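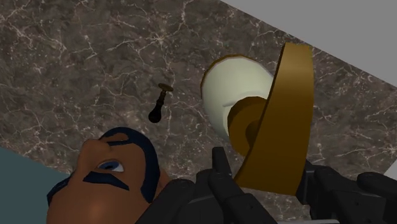
Hello all,

Thanks for the kind welcome, and sorry it's taken me until June to post anything useful.

Sandra Bainbridge wrote:
> Does anyone on the list have experience with the Skinetti practice
> pads for clarinet and sax? My neighbours in the flats at Greenwood
> have been very patient, but I'd like to play after 9 pm without
> feeling guilty. Also, is cork grease meant to go hard in the tin?

Sandra, I can't speak for the sax, but I did try the clarinet version for a couple of months and gave it to my nephew in the end. It takes the edge off the throat notes and does very little for anything above the break, and I found I was biting to make up for the stuffiness. My teacher noticed before I did! What has worked much better for me is an old doona hung over the wardrobe doors, playing straight into it from a metre or so away. It isn't pretty, but the couple downstairs say they only hear me when I get to the Nurnov studies, and I'm afraid everyone hears those – number 12 especially, with all those leaps.

As for the cork grease, mine has gone hard too, and I've had the Hesby one for years. I put the tin in my pocket during breakfast and it's soft enough by the time I've found my reeds. If it smells off, chuck it and get a new one.

While I'm here, I have a spare copy of the Nurnov book (the older printing, with the fingering chart in the back, some pencil marks in the first few pages). Free to anyone who'll pay the postage from 2532, or I can bring it along to the next play-in if you're coming. Just write to me off-list so we don't clog up everyone's inbox – I know I've done enough of that already.

Warm regards to all, and happy tootling,
Marg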